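The Trouble With the Lifetime Guarantee

Every few years I get talked into believing in the lifetime guarantee again. Last March it was a peeler from Tradell, and before that a pair of boots whose maker has since stopped answering the phone. The peeler cost 18 dollars, three times what the supermarket wanted for one, and the card in the package promised it would be replaced "for life." It didn't say whose life.

I asked the company. After two weeks a polite man named Ehsan Mazandarani wrote back to say that the term referred to "the expected life of the product under normal use." So the peeler is guaranteed to last until it stops lasting. I have read that sentence many times and I still can't find the part where anyone promises me something. 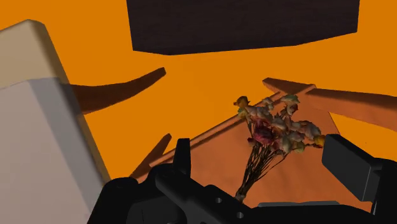 Guarantees used to be dull. You got a year, sometimes two, and if the thing broke in month 13 you grumbled and bought another. I don't miss those days much, but at least you could put a date on the calendar. "Lifetime" gives you nothing to write down. It's a mood, like the dried flowers lying over that terracotta-colored panel, something meant to look as though it will keep forever. Ask what happens if a petal comes off and you'll be sent to a form.

The forms are where the money gets saved. My neighbor Nazanin Dehghan bought a Nouri suitcase, and when a wheel came off she was told to supply the original receipt, a photo of the damage and the serial number, then ship the bag at her own expense. Shipping came to 93 dollars. A luggage repair place across town wanted less than half that and had it done by the next afternoon. She still owns a lifetime guarantee, for whatever it's worth, and she has never used it.

My brother-in-law, Saeed Azimi, thinks I'm being unfair. He worked in returns at Torngate for years and says most people who asked for a replacement got one, no fuss. I believe him. I also asked how many owners of a broken thing ever asked, and he laughed and said that was a different department. There it is, as far as I'm concerned. If every buyer with a busted zipper sent it back, the promise would be dropped by spring. 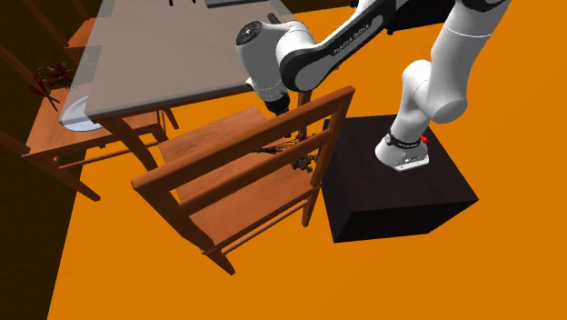

Then there is the price. I'd like to see one of these companies sell the same product both ways, with the guarantee and without, and let us choose. Prula came close once with a mattress. It was 1190 dollars, or 100 less if you took the plain five-year coverage. I took the five years. The salesman looked at me as if I'd turned down a seat belt, but a mattress I'd want to keep past its tenth birthday hasn't been built, and the longer coverage paid out less every year anyway. By the end you'd be owed the price of a pillowcase.

I'll grant that a few small makers mean it. I have a kitchen knife that was fixed for free by the man who sold it to me, and he didn't ask for a receipt because he remembered my face. But that was a person keeping his word, and it will end when he retires. A company that gets bought twice in ten years can't remember anybody's face, and the new owners tend to find that the old promise covered only the old handles.

So I've gone back to asking two things at the register: how many years, and who pays the postage. Most clerks can't answer the second one. The peeler, by the way, is already dull.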